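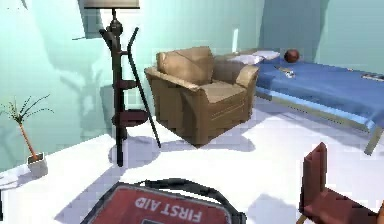
The bike went at some point between the ten o'clock news and the bins lorry, which in Kurnolton gives a thief a generous eight hours to work in. I had locked it to the railings outside the flats with a Rollard lock that cost me more than my first bike did. The lock was still there in the morning. So was the front wheel, which I suppose was left out of courtesy.

I rang the non-emergency number and was in the queue long enough to make tea, drink it and rinse the mug. The woman who took the report was very nice. She asked if I knew the frame number and I said of course, then went through two drawers and a shoebox while she listened to me breathing. I found the receipt eventually, stuck to a takeaway menu. She asked whether there were any witnesses. I said there was a cat. She didn't write that down, as far as I could tell.

By teatime I had a crime reference number, a leaflet about marking my property (a bit late, but thank you) and an email inviting me to rate my experience as a victim. I gave it four stars. I didn't want to seem bitter.

Our building has a camera over the front door, put in last year after the parcels started wandering off. Our service charge went up by £198 to cover it, and there was a letter about peace of mind. I wrote to Henare, the managing agents, asking for the footage. They replied that the camera points at the intercom. I asked whether anything pointed at the railings. They said the railings were outside the scope of the system, and reminded me that bicycles should not be attached to them.

So I did what everybody does and started looking at the second-hand adverts. It's a miserable way to spend an evening. After an hour every blue bike looks like yours, and every seller looks shifty, including the ones who are plainly just somebody's mum clearing out the garage. I got quite worked up over one in Sukulham – same make, same scuffed saddle – until I noticed it was a child's.

Downstairs had theirs taken in May, from the same railings, and they never reported it. No point, they said. I understand that completely, but then someone looks at the figures and decides our road is lovely and quiet, and that's the last we see of a patrol.

An officer did ring back, two weeks on, to say the case was closed unless new information came in. I asked what sort of information. He said the bike would be a good start.

I still have the front wheel, if anyone's after one. It needs a new tyre. The lock is in perfect condition.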